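Looking After Stoneware and Other Everyday Plates

Updated May 10, 2024

Most plates don't wear out from eating. They wear out in the sink, in the dishwasher and in the cabinet. A few changes in how you wash and store them will keep a set in use for years longer, and most of the supplies are already under your sink.

Gray marks from knives and forks

The thin gray lines that show up on light plates look like scratches, but usually they are metal left behind by the flatware. Run a fingernail across one. If the nail doesn't catch, it's a metal mark and it will come off.

Mix baking soda with enough water to make a paste. Rub it over the mark with a damp cloth for a minute, then rinse. If that doesn't do it, use a powdered or liquid cleanser that lists oxalic acid, and follow the directions on the can. Wear gloves. Don't leave it sitting on the plate, and keep it off gold or silver trim.

Matte glazes pick up more of these marks than glossy ones. The surface is rougher at a scale you can't see, and it files a little metal off every knife. Expect to do this twice a year on a matte set. I do ours in March and again before the holidays.

Never use steel wool. It leaves more metal than it removes.

Tea, coffee and tomato stains

Soak in warm water with a spoonful of oxygen bleach for an hour, or overnight if the stain is old. Wash as usual afterward. Chlorine bleach can dull some glazes and will get into any spot where the glaze has worn thin, so leave it for the laundry.

If the stain is in fine lines that look like a spider web, the glaze has crazed. You can lighten the lines but they will come back. I would move those plates under flower pots.

Baked-on food

Fill the plate with hot tap water and a squirt of dish soap and walk away for twenty minutes. Scrape with a plastic pan scraper or an old gift card. A wooden spoon with a flat end also works.

Don't run cold water over a plate that just came out of the oven. Let it cool on a folded towel or a wood board first. A cold granite counter can crack it too.

Loading the dishwasher

Leave a gap between plates. Stoneware is thicker than the slots were made for, so in most machines you have to skip every other one. Plates that touch will knock together through the whole wash and chip at the rim.

Check that the spray arm turns freely before you shut the door. Face the plates toward the center of the machine. Use less detergent if your water is soft, because too much will leave a cloudy film over time. To clear the film, wipe with white vinegar, wait five minutes and rinse.

Hand wash anything with metal trim, anything handmade with no mark on the bottom, and anything you have already repaired.

Rough bottoms

Turn a plate over and feel the unglazed ring it stands on. On a lot of inexpensive stoneware this ring is like sandpaper, and it will scratch your table and whatever plate is stacked under it.

You can smooth it. Wet a sheet of 700 grit wet-or-dry sandpaper, lay it flat on the counter, and move the plate in circles with light pressure. Keep it wet so there is no dust to breathe. Finish with 2000 grit if the plates go on a good table. Rinse well and dry before stacking.

Stacking and storage

Plates of the same size can be stacked. Put the heaviest on the bottom and don't mix sizes in one pile with the large ones on top. Keep stacks low enough that you can lift the whole pile with both hands.

Between plates you rarely use, put a paper towel, a coffee filter or a circle of felt. Felt is worth cutting if you're storing them for a season. A square yard will do a full set with some left over for the bottoms of chairs.

Don't hang cups by their handles if the cups are heavy. Don't store plates on edge unless you have a rack that holds them snugly.

Mixing colors

When a plate breaks and the pattern is gone from the stores, you don't have to replace the set. Buy singles in plain colors with the same shape and the same kind of finish. Soft shades are the easiest to mix, and a dull surface goes better with another dull surface than with a shiny one. Take one of your own plates along to the store to check the width and the height of the rim. If the rims don't match, they won't stack well.

Try them out on the table before you cut the tags off.

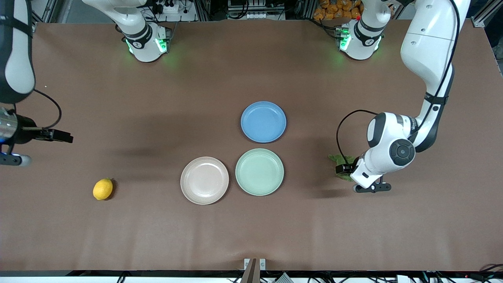

Dusty blue, pale green and speckled beige plates on a brown tabletop.

Chips

A small chip on the underside of the rim is safe to leave if it isn't sharp. Smooth it with the same wet sandpaper. A chip on the eating surface is different. The clay underneath can soak up food and water, so take that plate out of the kitchen. Use it for keys, soap or a candle.

Most household glues and epoxies are not food safe, even when the package says waterproof. Read the label before you mend anything you plan to eat from.

Smells

Plates that have been packed away sometimes smell like the box. Wash them in hot soapy water, dry them, and leave them out overnight. If the smell stays, wipe with half a lemon, wait ten minutes, rinse and dry.

Line the shelf with something that can be washed. Newspaper holds odor and the ink rubs off.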